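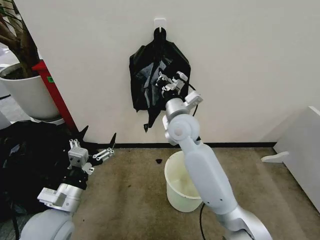 E. Zerkotis
Senior Research Fellow, Mobile Manipulation Programme, Trorcombe Institute

Published July 20, 2020

Figure 3. Head view during the hanging-bag task. The right gripper is at the middle of the bag; the straps are over the hook.

4.2 Handling of hanging fabric

The second group of tasks concerns soft objects that are held up by a fixed support. Such objects are common in homes and offices, and they remain difficult for a two-armed robot. A bag on a hook has no stable outline. Its surface moves when it is touched, and the part that must be freed, usually a strap or loop, is some distance from the part that is easiest to grasp. Earlier work at the Institute treated the grasp and the release from the hook as separate problems. The present section reports on a single policy, named Rinach, that was trained on both.

The robot carries two arms, each with a parallel-jaw gripper, and a camera at the head. The policy receives the head image and the joint positions of both arms, and returns a short sequence of target positions. No force sensor is used. Training data were gathered by teleoperation. The full set holds 1,242 episodes, of which 400 contain at least one contact between a gripper and a hanging object. The remainder cover fabric on the floor, on a table or inside an open container, and were kept in the training set so that the two arms would be seen in a wide range of poses.

Figure 3 shows a typical arrangement. A black fabric bag hangs against a plain white wall from a small white adhesive hook, and the right gripper is pressed into its middle. The left gripper is open and empty above a heap of black fabric. We selected this view for discussion because it contains the two conditions under which the policy was least certain. First, the bag is dark and glossy, so that the brightest lines on its surface are creases and not edges. Second, there is a further quantity of black material in the same image, and a model that relies on colour alone has no good reason to prefer one over the other.

The position of the grasp also matters. A grasp at the centre of a bag is easy to reach and tolerates a large error in the estimated distance to the wall. It gives poor control of the straps, however. When the bag is lifted from the middle, the fabric above the fingers first goes slack and the straps may stay where they are. A grasp close to the straps transmits the motion more directly but requires the fingers to work near the hook itself. Operators were left free to choose, and both approaches appear in the data.

We compared Rinach with the Kinoshita baseline, which selects a grasp point from a single image and then carries out a fixed upward and outward motion. Both methods were run from the same starting poses. An attempt was counted as complete when the straps were clear of the hook and the bag was still held, and was stopped after 500 control steps if this had not happened. The baseline performed well on stiff bags with one broad handle. On soft bags with paired straps it often lifted the body of the bag without freeing the upper strap, and its fixed motion gave it no means of trying again. Rinach was slower on the stiff bags - an effect we attribute to small corrections before contact - and more reliable on the soft ones.

Three kinds of failure were seen in the learned policy. In the most frequent, the gripper closed on the front layer of fabric only and slipped as the lift began. In the second, the forearm passed between the camera and the lower part of the bag, and the policy paused for long periods. The third was rare: the idle arm began a reach towards loose fabric while the other was still engaged with the hanging object. Adding a label for the active arm during training reduced this last failure, though it did not remove it.

These results should be read with some care. All hooks were of one general type, and the walls were plain. Adhesive hooks can also come away under a sideways load, and operators tended to pull gently for that reason, a habit the policy is likely to have copied. Trials on rails and coat stands are planned for November and will use the same starting poses. The effect of fabric colour is taken up separately in Section 4.3.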